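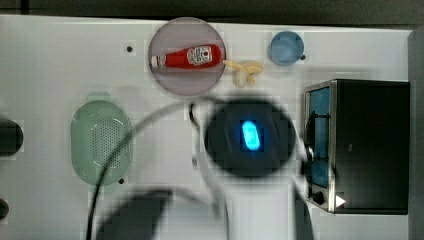 Figure 4. A bottle of ketchup lying on a round plate.

3.2 Storage position and the first portion

Participants in the home survey kept their ketchup in three positions: standing on the cap, standing on the base, or lying on the side (Figure 4). The third position was more common than we expected, mostly in homes where the refrigerator door has low shelves. We therefore included it in the laboratory test.

For each position we prepared 30 bottles of the same tomato sauce, filled to 25 percent of their volume, and stored them for 60 hours in a refrigerator. After this time one assistant opened each bottle and pressed out a single portion on a paper dish. We weighed the portion and let it rest for 4 minutes. Then we measured the width of the clear liquid ring which formed at its edge, following the method of Rajput and Meesuk.

Bottles stored on the base gave the widest ring. Bottles stored on the cap gave a narrow ring but a heavier portion, which several participants in the survey had described as "too much at once." The side position was between the two for both measures, but its results varied strongly from bottle to bottle. We think that small differences in the angle of the shelf can explain a part of this variation, although we did not measure the angle. Wannasri reported a similar problem with mustard.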